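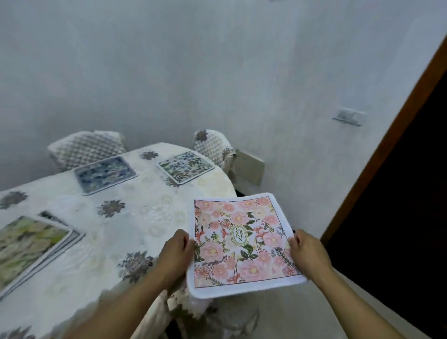
About us

Drender records people doing ordinary household jobs and turns the recordings into training examples for robots. We are based in Turkthorpe and have been doing this work since November, when we moved out of a shared office and into our own rooms on Egger Lane.

Most of our recordings are made in real homes. The person doing the job wears a small camera on the head, so that the view is close to what a robot would have from the same spot. They lay tables, fold towels, sort cutlery, wipe worktops and put shopping away. We give them the name of the job and a finishing point, and leave the way of doing it to them. Two people will rarely set out placemats in the same order, and a learning system needs to see both.

Cloth and other flat, bendy things take up a large part of our time. A patterned mat held over a white tablecloth is easy for a person to pick out and place. Robots still find it hard to judge where the edge is, how far it will droop and when to let go.

Our library is called Gusano. It holds 3,000 finished recordings from 133 homes, covering 188 different jobs. Each recording is watched through by one of our staff, split into steps and labelled in plain words, such as "pick up mat" or "straighten corner". A second person checks the labels. Fumbles and second attempts stay in, marked as such.

Householders are paid by the hour and can ask for any recording to be removed. We blur faces, post and family photographs before anything leaves the building. We do not record children.

Our customers are university groups and firms building robots for homes and care settings. They can take the whole library or ask for new jobs to be added. A new job normally means 175 recordings, spread over as many homes as we can manage.

We are taking on more homes in Turkthorpe and the villages nearby. Flats are especially welcome, as are small kitchens. Please use the contact form and say which days suit you.

Page last updated Thu 23 April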